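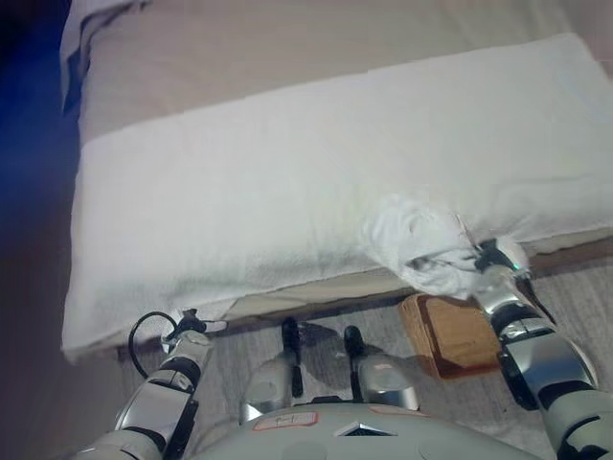
### 4.2 Cloth on a bed, and why we stopped using the table

Up to this point everything I've reported was done at the bench in the Clalside workshop, where the table is hard, flat and at a height we chose ourselves. I'd grown fond of that table! But the whole idea behind Drustance (our name for the build, arms and software together) was that it should cope with a bedroom, and a bedroom has a mattress in it, which gives when you lean on it and swallows the edge of anything thin. So we moved the work over to a bed with a towel spread across the top and started again with the same controller, the same gains and rather too much confidence.

The first thing we learned was how badly our height estimate behaved over terry cloth. On the table, the hand goes down until the wrist load jumps, and that's your surface. On a towel over a mattress there isn't a jump, there's a sort of slow ramp, and the old threshold let the fingers sink well into the bedding before anything told them to stop. Rania Radwan rewrote that bit over two evenings so that it looks at the slope of the load and ignores the raw value, and I then spent a third evening undoing a sign error I'd put in while "tidying" her code. Sorry, Rania.

White on white was the second headache. Our segmentation had been trained on coloured dishcloths, mostly because those were what we had in the workshop kitchen, and it was hopeless at finding the border between a pale cloth and a pale towel. We looked at adding a depth cue, and that does help when the cloth is heaped up, though much less once it's been pulled out thin. Figure 6 shows the arrangement on the bed.

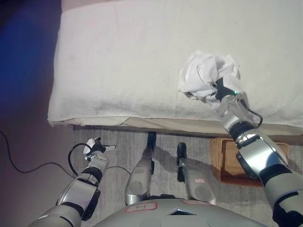
**Figure 6.** Cloth handling on the bed, with the right gripper in the crumpled white cloth.

Halvard Strömberg thinks we should have given up on vision altogether for this stage and let the fingers do the searching, seeing that a person making a bed in the dark manages perfectly well by feel. He also reckons the depth cue is a crutch that will fall over as soon as the cloth gets thinner than a pillowcase. I agree with him about the pillowcase. I don't agree about the rest, mainly because our fingertips can't feel very much (they're Haugen pads, the cheap ones, and they tell you pressed or not pressed and little else), and searching blind with those takes ages.

What we settled on is a bit of both. Vision picks a rough place to pinch, the slope test decides when to close, and after closing the arm makes a small lift and compares the wrist load with what it was before. If it has risen too much, the hand has probably caught the towel along with the cloth, and it lets go and tries again a little higher. That last check is crude and I'm still surprised how much I've come to rely on it. 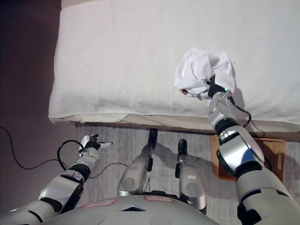
The lift limit took more fiddling than any other setting. Set it low and the arm refuses perfectly decent grasps the moment there's a bit of drag; set it high and you get cloth, towel and a good tug at the bedding all in one go. I ended up logging the wrist load at 2,000 samples a second, far more than the controller needs, simply so that I could see what the first moment of a lift looked like. Most of the useful difference between one layer and two sits right at the start, before the fabric has had time to stretch, and our old filter had been smoothing exactly that part away. Killian Sabatier had told me as much in May, and I'd nodded and carried on.

We haven't tried to unfold anything with both arms yet. The planner can handle it in simulation, but the Cedell joint model we use has no slack in it and our real joints certainly do, so the two hands disagree slightly about where the middle is. On a table that costs you a wrinkle. On a soft surface I suspect it will cost more, and I'd like the calibration in section 4.3 sorted before I ask both hands to hold the same piece of cloth.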